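Play Kitchen Contents: What to Keep and What to Pass On

The annual review of play materials at Bernurness takes place in November, and the play kitchen is customarily addressed first. The present inventory lists 129 pieces, of which 17 have been marked for replacement. Readers of this blog have asked how such decisions are made, and the following notes set out the practice in use.

All pieces are laid out on a white tabletop before any sorting begins. Toy foods and tableware remain mixed at this stage. A banana, an orange slice and a strawberry are considered together with the plates and cups, as children seldom use one without the other. 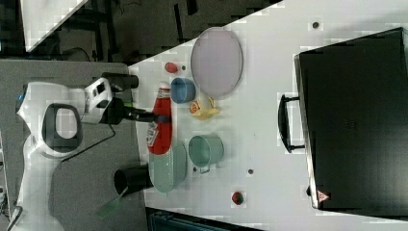
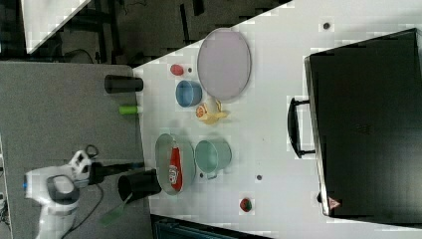
Photos: Ineke Maes / Bernurness

Toy foods are examined for worn edges and faded color. The strawberry is retained whenever its condition permits, being the piece most often requested by the younger group. Cups and mugs are washed in warm water with mild soap and left to drain overnight. Any cup with a rough rim is withdrawn.

Plates and trays present a separate difficulty. The larger ones do not fit the Claeys shelf unit, which has a usable depth suited only to saucers and small bowls. They are therefore stored upright in the lower cupboard, with no more than 6 to a section.

Pieces in good condition that are no longer required are offered to other playrooms on request. Requests should state the number of children and the storage space available. Those received before the end of the month will be considered together.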